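Corner weights on the Vulholm, part two

6/8/23

Posted by Darren Cheetham

The car is back on the pads and the numbers are worse than they were in November. I said in the last post that I would set the corner weights once the new rear springs were in, and leave them alone for the season. That lasted one race.

For anyone who skipped part one: the car is a Vulholm midget, an older chassis with torsion bars at the front and coilovers at the rear, bought as a roller from Renato Navarro. It runs on a quarter-mile paved oval at Clumimside. The rules there allow any spring and any shock under a price cap, and they do not allow cockpit-adjustable weight jackers. Whatever is in the car when it rolls out of the trailer area is what you race with.

The procedure I use is the ordinary one. Fuel to half, tires at hot pressures, driver weight in the seat, bars disconnected, shocks at full soft. I level the pads with a laser and shims of floor tile. Then I roll the car on, bounce each corner, and write down what I get. I do that three times and throw out the first set. The first set is always off by a few pounds from tire scrub, even with grease plates under the wheels.

With the car set as it came off the trailer last Saturday, left side weight was fine, rear weight was fine, and the cross was 20 pounds higher than my setup sheet. The right rear ride height had dropped by an eighth. Nothing had been touched between the shop and the track.

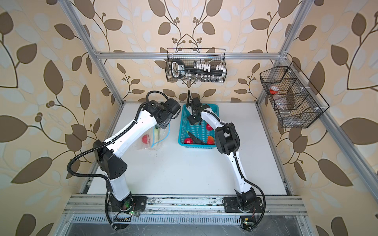 Arms on the rail, table enclosed by three walls.

The obvious suspect was a spring taking a set. I pulled both rear springs and checked free length against the figure I had written on masking tape when they were new. The left had lost nothing. The right had lost a sixteenth, and I can't rule out that I measured it badly the first time. I put both through the rater at the shop where Femi Okoro works, in one-inch steps from one inch to four. The left came in at 380 and the right at 383, both marked with the same nominal rate. That is a better match than I have had from some springs sold as a pair, and nowhere near enough to explain the cross.

So the springs went back in and I started on the things that hold them up. The lower mount on the right rear is a clevis welded to a bracket that bolts to the axle housing through two bolts. The holes in the bracket had gone oval. With the car on stands and a pry bar under the clevis I could move it enough to see without a gauge. Under load it had been settling to the bottom of the slot and staying there. Measured at the wheel, that accounts for most of the missing eighth.

I'm annoyed at this one. There was a witness mark in the paint around both bolt heads, and I had wiped that bracket down after the race and not looked at it. Aileen Soriano looked at the photos I sent her and asked how long the paint had been like that. I don't know.

The repair was not elegant. I reamed both holes to the next bolt size, and the housing ears to match, and fitted close-tolerance bolts with the shank long enough that no thread bears on the bracket. The old bolts were threaded almost to the head. I think that is what started it. A thread in a shear joint works like a file, and this one had been filing for two seasons. If you own one of these cars, take one rear bracket bolt out and see where the thread ends. On mine, both sides were the same, and the left bracket only looked better because it carries less on a left-turn track.

New bolts were torqued to 76 foot-pounds and marked with paint pen. I'll check them after hot laps and again after the heat.
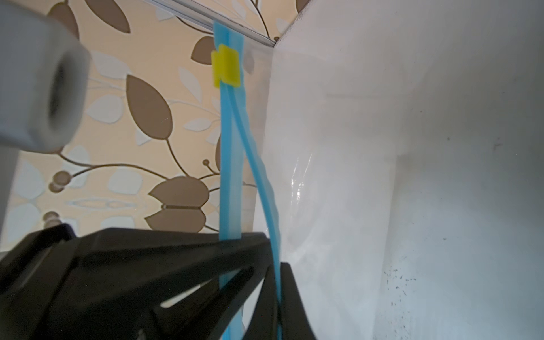

With the bracket fixed, I went back to the pads and got the ride height back to within a thirty-second. The cross came down to four pounds over the sheet. I took the four pounds out with half a turn on the right rear collar and locked it.

Then the part I would skip if I could. Setting cross by collar changes the ride height at that corner, and on this car it also changes the Panhard bar angle slightly, which moves the rear roll center. Half a turn is nothing. The trouble is that last season I had been adding half a turn here and there to chase the same problem, and by the end of the year the bar was visibly off level. The car was tight on entry and loose off, and I blamed the tires. I now think I was chasing a loose bracket with a collar and moving the roll center every time I did it. The logbook supports this. Four entries in a row say "cross up again, took out half turn RR" and none of them asks why it was up.

I have reset the bar to level at static height and moved the frame-side mount down one hole. That lowers the rear roll center by half an inch compared with where it ended last year. I expect the car to roll more at the rear and put less sudden load on the right rear when it takes a set. If it is lazy on entry I'll raise it again. One change at a time.

Notes on the rest of the car, in no order.

The front torsion bars were re-indexed while I had the stops off. The left bar had been one spline out from where I thought it was. I have scribed both arms and both bars.

The right front shock is a Pagano, rebuilt over the winter. It has a faint weep at the shaft seal. I wiped it, cycled it twenty times by hand, and it was dry. It stays on for now. The spare is a Dumurent with a stiffer rebound stack, and I don't want to change that in the same week as the roll center.

Stagger is unchanged. I bought two right rears from the same batch and they grew by different amounts when inflated overnight. The smaller one goes on first. The bigger one is kept for a longer race, when I can afford a car that starts free and comes in.

The brake bias bar had a dry clevis pin. Cleaned, greased, reset to the old mark.

Several people asked after part one whether leveling the pads matters that much on a car this light. It does. I ran the test deliberately this time. I put one eighth of tile under the right rear pad only and reweighed, and the cross went up far enough that I would have made a real change to the car because of it. If your floor has a drain in it, and most garage floors do, find a different spot or shim it and mark the spot with paint. Mine has four painted squares, and the shim thickness is written inside each one.

The other question was about bouncing the car. Princess Buenaventura uses a fixed routine, left front, right front, left rear, right rear, two pushes each, then rolls the car back a foot and forward again. I tried hers against mine and the spread between readings was smaller with hers. I've switched. I suspect the rolling matters more than the pushing, though I haven't separated the two.

We run Saturday if the weather holds. The plan is to leave the collars alone all night, whatever the car does, and adjust only with tire pressure and the one shock click I allow myself. I'll put it on the pads again on Sunday with the same fuel and the same pressures. If the cross has stayed within three pounds, the bracket was the whole problem. If it has moved, the next place to look is the birdcage bearing on the right side, which has a little axial play that I have been calling normal.

Setup sheet as it stands is in the usual folder. Renato, your old one is still in there too, and the rear numbers on it don't match the springs you sold me.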